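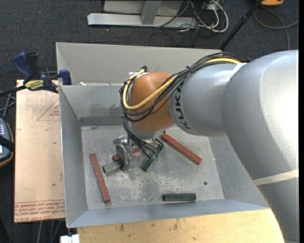
Attachment 1: KUKA arm over the gray bin, red and green blocks, bar clamp on the left side

Ticket 372 – Arm stops short when picking near the bin walls
Opened by: Mihret Yilma
Project: Amirero (shared workshop, back bench)
Status: Closed, with one item carried over
Opened: March 2023

Mihret Yilma wrote:
Hello all, and thank you again for letting me have the long evening slot. I'm sorry to open another ticket so soon after the last one, but I'd like to get this written down while it's fresh. Blocks lying out in the open part of the bin get picked up nicely. When one ends up close to a wall, and worst of all when it leans on it, the arm heads down, slows, and then stops with a "path blocked" message from our script. I ran 19 picks near the left wall and got the message on most of them. Restarting the script clears it until the next wall block comes along. The log is in the shared folder, and the first stop is at line 359 if you want to save yourself some scrolling.

Berhanu Tekleab wrote:
Hi Mihret, no need to be sorry, this is just what tickets are for! Two things to try before we go digging in the code. First, would you check that the bin is where the script thinks it is? I bumped it with my knee when I was reaching for the pendant last week, and I'm not certain I put it back square. The script has the inside length as 631 mm, so please run a tape along it too. Second, have a look at the cables at the wrist. They loop over the joint and hang down toward the gripper, and I'd like to know they have enough slack when the wrist turns.

Mihret Yilma wrote:
Measured and moved! The length is right, but the bin had crept toward the arm at one corner, so I squared it up against the acrylic board and tightened the bar clamp again. I also turned the wrist by hand mode, very slowly, both ways, and the cables never pulled tight. Same test again: a good deal better, though I still get a stop when a block is leaning on the left wall.

Hamidreza Alipour wrote:
Jumping in as the person who wrote that part (guilty). The script treats the walls as straight up and down, and ours slope inward. That means it thinks there's room low down where there isn't any, and the safety check catches it at the last moment – I'm glad it does. I've put the slope into the bin model and saved it as a new version. Please pull it, run at low speed, and keep a hand on the stop button for the first few.

Mihret Yilma wrote:
Pulled it and ran the whole set again at low speed. No stops at all, including the red block I kept setting against the left wall to be mean to it. Thank you both so much, I went home very happy.

Berhanu Tekleab wrote:
Lovely news. Closing this one. Carried over to a new ticket: mark the bin's corners on the wood underneath with tape, so the next knee does less harm. Zewditu has a roll of the bright kind in her drawer and says to help yourselves.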